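Bear Electric Multi-Cooker, Green
Reviewed for the Clostard kitchen pages

I bought this cooker in November to replace a Medov rice cooker with a lid that no longer sat flat. It has been on the counter ever since and gets used most weekdays, mainly for soup, rice and steamed squash.

The controls are one large dial with three function labels on each side. The dial has a raised grip down the middle, so it turns easily with damp fingers. The labels are another matter. The print is tiny, and I had to learn the positions from the manual.
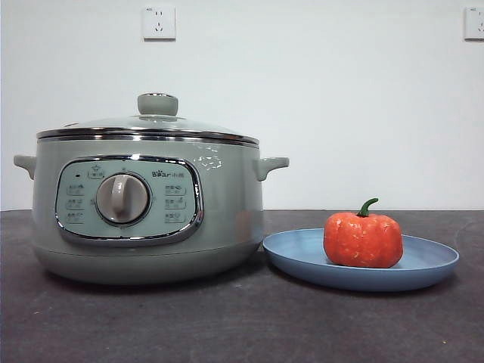
Soup for 2 takes me 36 minutes from cold water, chopping not included. Rice comes out soft and a little sticky at the bottom. The glass lid lets you check on things without lifting it, at least until it steams up.

Cleaning is quick inside and slower outside. The glossy finish picks up smudges, and the chrome rim on the lid needs a dry cloth. The side handles are short, so use mitts if you move it full. My old Georgiev pot had longer ones and I miss them.
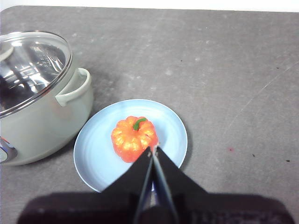

Can you cook a small pumpkin in it whole?
Cut it in half first and scoop out the seeds. Whole ones cook unevenly, and the middle stays hard well after the skin has gone soft.

Bought from Flulmont, order 1631. Four stars.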